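Home | Browse A–Z | Places | Crafts | Random entry | Help

Lavender (color)

Lavender is a pale purple with a good bit of gray or blue in it, named for the flower, and I've been looking after this entry long enough to have strong feelings about it! Most people I talk to would call anything from baby lilac to a washed-out violet "lavender," and I'm not going to fight them on it (well, maybe a little).

The name

English took the word from the plant, and the plant's name came through Old French and Latin. You'll often read that it goes back to the Latin for "to wash," which is a lovely story, but the experts don't all agree, so I've left it as a maybe. The flowers themselves are usually darker than the color – go stand next to a field of them in July and you'll see what I mean.

Lavender, lilac, mauve

I get asked about these more than anything else. Lilac usually leans pinker. Mauve is grayer and dustier, and it was a huge fashion in the 1850s and 1860s once a purple dye could be made in a lab. Lavender sits on the cooler side. On computers there's a web color called "lavender" that's so light it looks like a white sheet in the shade, and there's a separate one called "lavender blush" that's really a pink. Confusing, I know.

On walls

Paint is where I've spent most of my time (and money). The Zinier fan deck, which I still use, has 599 colors in it, and the page I keep going back to starts at number 208, a soft gray-lavender called Lastaleck. In my north-facing hallway in Drolport it went nearly blue. Same can, bathroom with a warm bulb, and it was almost pink! So please paint a big test patch and look at it morning and evening before you buy the rest.

White trim makes it look fresher, cream makes it look older, and gray floors are an easy match. Black next to it is stronger than you'd expect, and I like it a lot. Yellow is across the color wheel, more or less, so a mustard cushion really wakes it up.

Fading

Old lavender fabric can shift toward gray or tan in strong sun, depending on the dye. Keep the good curtains lined.

See also: Lilac; Mauve; Periwinkle; Wisteria

Last edited 20/03/2026

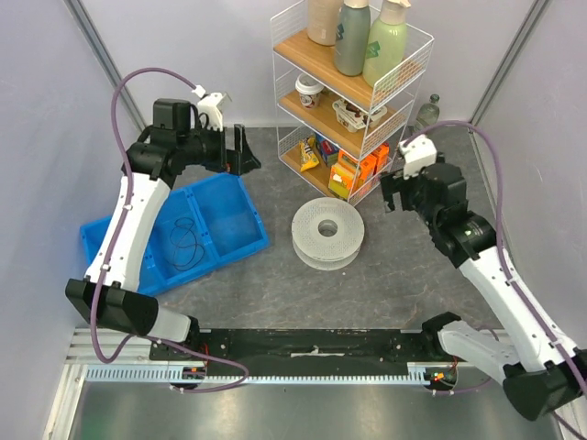

Pale lavender walls with a gray mottled floor.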